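Clolldale Walking and Touring Club – minutes, winter planning meeting
Held 2021-07-25 in the back room at Haugen

I took the notes again, so blame me for the spelling. Ashton Wihongi ran things and we got going once the kettle had boiled.

1. Last minutes
Read and accepted. Liv Grønli asked me to fix the bus price, which I'd put down as $115. It's $116 each, and I've changed it.

2. River cruise at Udbridge
We all want the sunset one (I've been banging on about it since last winter!). The whole boat is $1875 with supper, or $1510 if we bring our own. Long chat about sausage rolls. We voted for bringing our own – Liv will book it for the second weekend in August and pay the deposit.

3. Overnight stay
Ashton has been talking to the Rodance guesthouse and they can hold 5 twin rooms for us. Breakfast is included, but it's toast and cereal only. I said I'd happily share with anyone who doesn't snore. Names to me, please, and tell me if you can't do stairs.

4. Lookout walk
The top track is still shut after the slip, so we'll do the lower loop and finish at the bakery. Bring a torch and proper shoes.
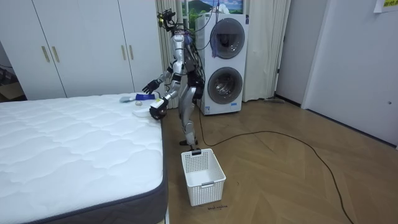
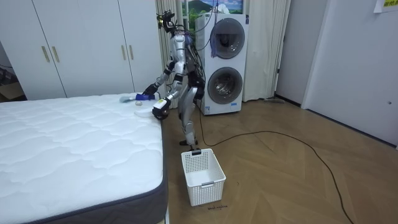 5. Other business
Liv has two spare rain jackets if anyone's short. Ashton still needs the thermos back from the last trip – check your boots, everyone. Next meeting is after the cruise, same room, and I'm on biscuits.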